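Chapter 5
Paying for a Vehicle over Time: Finance, Lease and the Conditions Attached 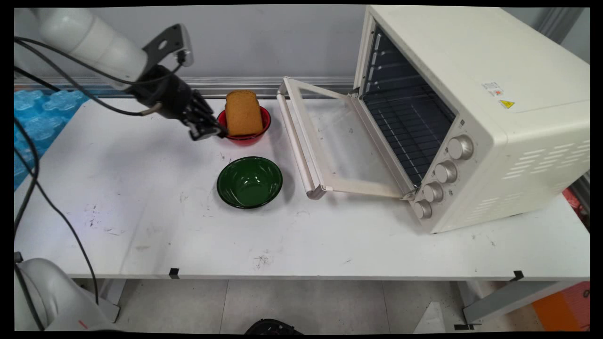
Figure 5.1 A slice of brown bread in a small red bowl, with the gripper of a robot arm beside it.

After studying this chapter, the reader should be able to:
explain the difference between the cash price of a vehicle and its total cost under a finance agreement;
describe the main parts of a lease and the duties it places on the customer;
read the conditions of a dealer offer and identify who qualifies for it;
compare two offers of different kinds on the same footing.

Key terms
cash price, deposit, balance, term, rate of interest, residual value, mileage allowance, early settlement, qualifying customer, dealer contribution

5.1 Introduction

Few households buy a new car outright from money already in the bank. Most enter into an agreement under which the price, or part of it, is paid month by month. The agreement may lead to ownership, or it may give the customer the use of the vehicle for a fixed period only. In either case the monthly payment is the figure most often shown in large type, and it is the figure on which many customers base their decision. It is also the figure that says least about what the vehicle will cost.

Earlier chapters dealt with the choice of vehicle, the meaning of list price and the costs of running a car once it is on the road. The present chapter turns to the agreement itself. It sets out the two forms most widely used by retail customers, finance and lease, and then considers the special offers that makers and dealers attach to them at certain times of the year. Commercial fleets are left to Chapter 14.

5.2 The parts of a finance agreement

Under a finance agreement the customer pays a deposit and borrows the balance. The balance is repaid with interest over an agreed term. When the last payment has been made, and any final fee settled, the vehicle belongs to the customer.

Four matters decide the total cost. The first is the cash price agreed with the dealer, which may be lower than the list price. The second is the deposit – the larger it is, the less remains to be borrowed. The third is the rate of interest. The fourth is the term. A longer term lowers each payment but, at the same rate, raises the total interest paid. A customer who asks only whether the monthly sum is affordable may accept a longer term without noticing the change in the total.

Some agreements leave a large final payment to the end. The monthly sums are then smaller, but the customer must be ready to pay the final amount, return the vehicle or arrange new borrowing. The written agreement should state which of these choices is open and by what date it must be made.

5.3 The parts of a lease

A lease gives the use of the vehicle without ownership. The leasing company estimates what the vehicle will be worth when the lease ends. This estimate is called the residual value. The customer pays, in broad terms, for the fall in value during the lease, together with a charge for the money tied up in the vehicle.

It follows that two vehicles with the same price may carry very different lease payments. A model expected to hold its value well will usually be cheaper to lease than one that is not.

A lease places duties on the customer. There is normally a mileage allowance, with a charge for each mile above it. The vehicle must be serviced as the maker directs and returned in fair condition. Damage beyond ordinary wear is charged for. Ending a lease early can be costly, and the method of working out the charge should be read before signing.

5.4 Offers and their conditions

Makers use offers to encourage sales at quiet periods or to clear stock before a new model arrives. An offer may take the form of a sum taken off the price, a reduced rate of interest, or a contribution towards the deposit. In many cases the customer must choose between them.

The conditions of an offer usually answer a small number of questions. Which models and versions are included? Must the vehicle be new and already in stock? Between which dates must the agreement be signed, and must delivery also fall within them? Is the offer open to cash buyers, or only to those who finance or lease? May it be joined with any other offer?

Case study: the Warska Fokora

Warska, a maker of small family cars, announces a September offer on its Fokora model. Customers may take either a reduced rate over a fixed term or a sum off the cash price. The offer applies to retail customers only, and the vehicle must come from dealer stock.

Two dealers, Peñalver and Lillemel, advertise the offer in the same week. Peñalver gives prominence to the monthly payment, which rests on a large deposit. Lillemel shows a higher monthly payment with a smaller deposit and a shorter term. The advertisements describe the same car under the same offer, yet a reader comparing the monthly sums alone would suppose that Peñalver was the cheaper dealer. Whether this is so cannot be known until the deposit, all the payments and any fees have been added together for each.

Questions for discussion
1. What further information would a customer need from each dealer before making a fair comparison?
2. In what circumstances might a sum off the cash price be worth more than a reduced rate?
3. Why might a maker limit an offer to vehicles already in stock?

Section 5.5 sets out the method of calculation used in the rest of the chapter, beginning with the total amount payable.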